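Clelville Film and Television Society
Programme Sub-group: minutes of the January meeting

Held in the upstairs room, Aguirre House, at 7.30 pm. Eleven members present. Apologies were received from 2 members.

1. Minutes of the previous meeting

Agreed as a correct record, with one change. Under item 5, "second series" should read "second film".

2. Matters arising

The licence for the spring double bill has been paid. The distributor has confirmed that the disc will be sent ten days before the screening and must be returned within two working days of it.

The subtitle fault reported at the last screening was traced to the player settings. The player now defaults to English subtitles on. The projection notes have been altered to match.

3. Ritine: sequel and series rights

The Chair reported on the position of Ritine, the romantic drama shown to members last season. The production company, Skarik, has said in its newsletter that a second film has been written but that no start date has been set. The two leads are under contract for one further film. There is no agreement for a third.

Members discussed whether the society should hold the planned Ritine evening this year or wait for the sequel. Points made:

The ending of the first film leaves the move abroad unsettled, and a discussion evening would have enough material without the sequel.

The source novel has a final section which the film leaves out. If the sequel uses it, any talk given now on the differences between book and film would need to be redone.

The screening licence for the first film is priced by seat capacity and will go up if the sequel is announced during the year. The present quote is valid until the end of April.

One member asked whether the extended cut could be shown in place of the standard one. The Secretary said the extended cut is not covered by the quote. It adds 11 minutes, most of it in the railway station sequence.

Agreed: to hold the Ritine evening in April using the standard cut. Talk on the novel to be kept to 20 minutes and limited to the chapters the film covers.

Action: Secretary to accept the quote. Programme Officer to book the hall.

4. Members' survey

Survey forms were returned by 219 members. The results were tabled. Romantic drama and comedy were the most requested types, followed by crime series and war films. Requests for silent film were down on last year.

A large share of replies asked for shorter introductions before screenings. It was agreed that introductions should run to no more than 4 minutes, with any further notes printed on the programme sheet.

Several replies asked for series to be shown in full over consecutive evenings. The Programme Officer advised that hall charges make this impractical except in August, when the evening rate is lower. To be looked at again in May.

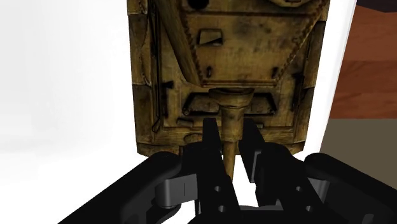
Weathered object like an armoured vehicle model, computer render.

5. Programme sheet and website

The programme sheet will move to a single folded page from the next season. Running time, certificate and subtitle language are to be given for every title. Plot summaries are to be limited to 60 words and must not give away endings – two complaints were received about the autumn sheet on this point.

The website listing will carry the same text as the sheet. Where a title forms part of a series, the listing will state its place in the order and whether earlier parts need to have been seen.

Action: Secretary to circulate a draft sheet before the next meeting.

6. Sound in the main hall

Dialogue remains hard to follow in the back rows. The centre speaker level was raised for the last screening and some improvement was reported on the left side only. A test will be run with the hall empty, using one quiet scene and one with music, and readings taken at the front, middle and back.

Action: Technical Officer to carry out the test and report.

7. Any other business

A request to allow hot food during screenings was declined. Cold drinks may still be taken in.

The meeting closed at 9.10 pm. The next meeting will be in March at the same place and time.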